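Keeping Household Goods in Use: A Conversation with the Director of the Husar Repair Program

April 27, 2022

The Husar Repair Program began as a single evening session in a library basement and now operates from a permanent site on the ground floor of the former Sernus warehouse. In its most recent program year it received 1,584 household items from residents. The director met with our office to discuss the program's work, its funding, and its plans for the coming year.

Asked what residents bring in most often, the director named lamps first, followed by chairs and kitchen goods. "People assume we see mainly electronics," the director said. "We do see them, but a great deal of what comes through the door is very ordinary. A chair has a loose leg. A lamp has a bad switch. The owner has lived with it for two years and finally wants it fixed."

The program is supported by a city grant and by an annual contribution from Lulico, a regional hardware supplier. Residents pay nothing for labor and are charged the cost of parts. The director described this arrangement as workable but narrow. The grant covers rent and two salaries, while tools and training are paid for from the Lulico contribution. "If a soldering station fails in the spring, we wait until November to replace it," the director said. "That is how the budget year falls."

The program currently has 80 trained repairers on its list, of whom eight are qualified to work on items that plug into the wall. The director considers the second figure too low. Electrical training takes a full season, and those who complete it are often hired away by private shops. The director does not object to this. "I would like to keep them longer," the director said, "but I cannot say that a person finding steady work is a poor result."

A separate effort, begun last year with the pet supply maker Petness, deals with feeders, carriers, and travel crates. Petness supplies latches and hinges at cost. Repairers completed 151 of these items in the first year, and the director expects the arrangement to be renewed.

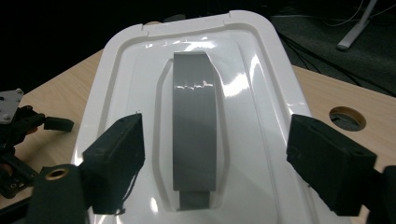

Plastic goods remain the hardest category for the program. Glue that holds well on wood may fail on a storage box, and molded parts are seldom sold separately. Many owners have already tried a repair at home, and tape is the usual choice. A strip of gray duct tape down the middle of a white lid is a familiar sight at the intake desk. "We never criticize it," the director said. "The owner wanted to keep the thing, and that is where our work starts."

Plans for the coming year include a second intake desk and a printed guide to common plastics. The director also hopes to open on additional evenings, subject to the city's decision on the grant.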